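A shelf, a basket and two arms: talking to Anneli Ojala

Interview by Kai Brandes
Aug 31, 2023

Anneli Ojala has been building her two-armed robot since June of last year. It began in her spare bedroom in Udside and moved to the shared workshop when the second arm was ready. She calls it Gultura, a name she says she made up so that she could label the boxes of parts.

Her aim is tidying. She wants the machine to take things off a shelf, put things back on it, and handle the containers they live in. "I chose a wire cart because I had one at home," she says. "It turned out to be a hard place to start. Things lean, things sag through the wires a bit, and a gripper can hook itself on the edge if you come in too low."
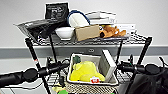

Broleck Shared Workshop, Robotics Group

Ojala does not pick the objects for their looks. Soft toys, boxes, a bowl and a bag all behave differently when they are squeezed, and she wants that variety from the beginning. "If I only used boxes I'd get very good at boxes," she says. "A soft toy changes shape as soon as you touch it. You have to close further than you think, and then the thing droops and knocks its neighbour over."

The grippers are her third design. The first was printed in one evening and cracked at the knuckle. The second held up, but it was too wide to get between two boxes. Benedikt Hamann, who looks after the workshop's lathe, helped her to shorten the joint, and the new version has stayed much the same since spring.

She keeps a notebook of every attempt, numbered by hand. The latest entry when we met was 811. Of the last 123, she put most of the failures down to the approach angle, and only a few to grip strength. "I used to turn the force up every time something slipped. Now I look at where the fingers were pointing first." 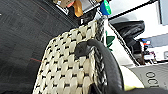
The basket has taken more of her time than anything else. A woven side gives way under pressure and springs back when it is let go, and the handle moves about on its own. Her first plan was to lift by the handle every time. She gave that up after Shufen Duan, who shares the bench with her, pointed out that a person will often just grab the side.

"Shufen was right, and it annoyed me for a week," Ojala says. "The handle is easy to find but the basket swings. If you take the side you have much better control of it, but you can't see what your finger is doing on the inside."

Small cameras near the grippers help with that. They give her a close view of the weave and a poor view of everything else, so she checks them against the head camera before she makes a move. Cables are a nuisance. She has rerouted them three times and expects to do it again.
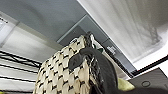
Gripper finger against the woven side, seen from the wrist camera.

I asked what it had all cost. She would only say that it was less than a used car and more than she had told her sister. Most of the motors were bought second-hand from Morena Marino, a former member who had given up on a project of her own. The software runs on a desktop computer that is 9 years old, and she sees no reason to replace it yet.

Next on the list is moving a full basket from one shelf to another with both arms. So far she has only tried it with light things inside. "The arms have to agree with each other," she says. "At the moment one of them always gets there early and pulls."

Ojala is usually in the workshop in the evenings, and members who want to try the controls can put their name on the sheet by her bench.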